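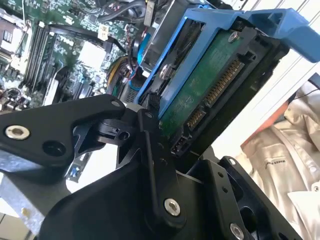

**Slide 1 - title, leave it up while people find chairs**

Hi, I'm Nazma Weerasinghe, second-year, Hukix student robotics club. I was told to keep this to 7 minutes. Brian has a timer and no mercy.

Say early: our project is called Durton. It takes hard drives out of old desktop computers. A bored teenager with a free afternoon can also do this, and for most of September the teenager was winning.

**Slide 2 - why drives**

- Schools throw out a lot of desktops. The drives have to come out before anything else happens to them.
- Blue plastic caddy, handle on the end. Looks like it was made for a gripper. It was made for fingers, and fingers are smarter than we gave them credit for.
- Don't get into the data wiping question here. Someone will ask. Send them to Caroline Kimaro.

**Slide 3 - what's hard**

Cables. Pause for the people who have built a computer, they'll groan.

Your hand pushes a bundle of wires aside without telling you. Ours has to be told. The first version of the code treated wires as air, and we have a very nice collection of bent connectors to show for it (pass the box around, get the box BACK).

Second problem is the angle. Come in straight and the finger links hit the chassis. Come in tilted and there's room, but then the pull has to follow the rails and the arm would much prefer to pull toward itself. Draw this on the board. Don't do the hand gesture, it looked strange at rehearsal.

**Slide 4 - numbers**

117 logged attempts. We sorted the failures into 3 kinds:

1. missed the caddy
2. got the caddy, lost it on the rails
3. got the caddy and also took something else with it

Number three gets a laugh. Wait for it, then admit it's the one we still don't have a good fix for.

**Slide 5 - what I'd do over**

Write the log format down before collecting anything. We had two people named Beatrice on the team and one column that said "Beatrice." Simiyu and Makokha are still negotiating over who owns which runs.

Also: softer fingertips, sooner. Makokha asked for them in week two and I said they could wait - she is in the front row, so just own it.

**Slide 6 - thanks, questions**

Thank the Waweru lab for bench space. If there are no questions, ask Brian about his timer.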